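4.2 Steam counters and the life of the front edge

Of the four kinds of serving counter in our survey, the steam counter was the one we most looked forward to, and it rewarded the time we gave it. A steam counter has to be a stove, a shelf and a shop window at once. Food is kept hot in sight of the people who will eat it, often within arm's reach of them, and the person behind it lifts lids and moves baskets all through service. We visited counters at Parsons and Traston and logged 1,057 separate movements of lids, baskets and plates, using the coding sheet described in Section 3.

The question we brought to these visits was a plain one: how does the surface help people keep hot things and clean things apart? In home kitchens this is mostly done by habit (the back of the hob, the left of the sink). At a counter shared by several cooks, habit is not enough, and the surface itself has to carry some of the message. We were delighted by how much can be done with very little. A change of material, a low ridge or a rim of another colour can tell a new cook where a wet basket may go, and it does so without a word being written down.

The Traston counter is a fine case. A tall stack of bamboo steamer rings under a woven lid has its own place on a stainless steel tray, which sits slightly lower than the counter around it. A raised strip runs between this steamer area and the main working surface. One of the two pots, with a polished steel lid and a black knob, is let into the counter on the other side of the strip and framed in a wide brass-toned rim. Three finishes therefore mark three uses: brushed steel for the baskets, brass tones for the pot, and pale beige for everything else.

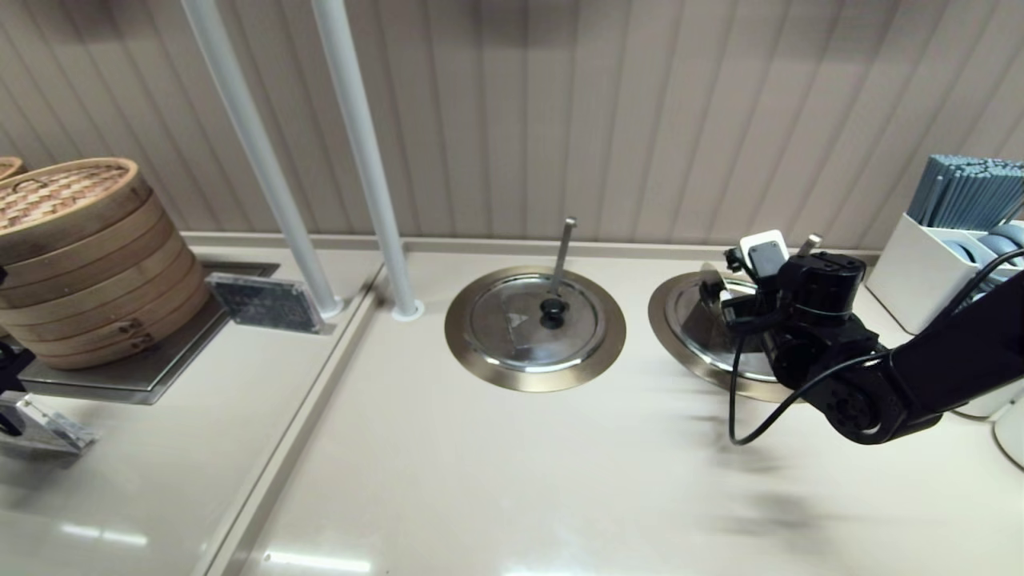

One cook at Parsons took a different view of all this, and argued that a strip is only as good as the cloth that follows it: "You've given the crumbs a wall to lean on. I'd sooner have it flat and wipe it in one go." The same cook was quite happy with sunken trays, which were said to hold drips until there was a quiet moment to deal with them.

The objection is a good one, and we took it back to our logs. Cooks at the counters with strips did wipe in shorter strokes, working up to the strip on one side and then starting again on the other. Those at flat counters used long sweeps from wall to front edge. Short strokes took more time, but they also kept water from the basket side out of the plating side, and wet plates were the fault that cooks at both sites complained of most. We would not call the matter settled. A strip of softer profile might give both camps what they want, and the Uvetti pattern book shows several that we would love to see tried.

The front edge deserves a paragraph to itself. It is where sleeves brush, where plates are rested for a second before being passed, and where a cook leans when the queue is short. Of the movements we logged, 147 ended within a hand's width of it. A rounded edge seems to invite this kind of resting far more than a square one, and cooks described the rounded form as kinder to the hip and the forearm. It is also the brightest part of many counters under strong light, so a stray grain of rice or a smear of sauce can be spotted there before anywhere else.
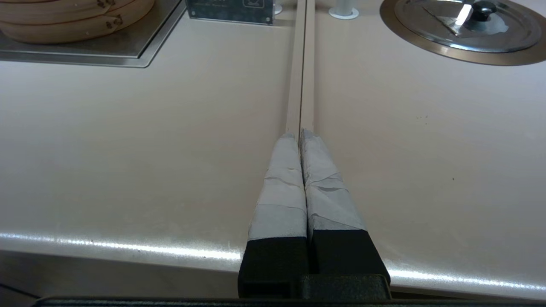 Figure 2. Pale countertop with a narrow beige strip, rounded front edge and stacked bamboo steamer baskets, Traston.

Bamboo brings its own demands. The rings stain near the base, the small metal fasteners on the tiers can catch on a cloth, and a tall stack hides whatever stands behind it. Cooks put up with all of this gladly — several spoke of the smell of warm bamboo as one of the pleasures of the job. For layout, the height matters most. A stack placed to one side leaves the middle of the counter open for both hands, and we found this arrangement at both sites. When the stack had to be opened at a lower tier, the upper rings were lifted off together and set down on the nearest free surface, so the size of the landing space beside the tray turned out to be just as important as the size of the tray.

The Rudico planning sheets, which both sites had used in their early drawings, allow for the footprint of a stack but leave out this landing space. We suggest adding one basket's width on the side of the cook's stronger hand. Section 4.3 takes up the same point for cold counters, where trays are lifted less often but set down for longer.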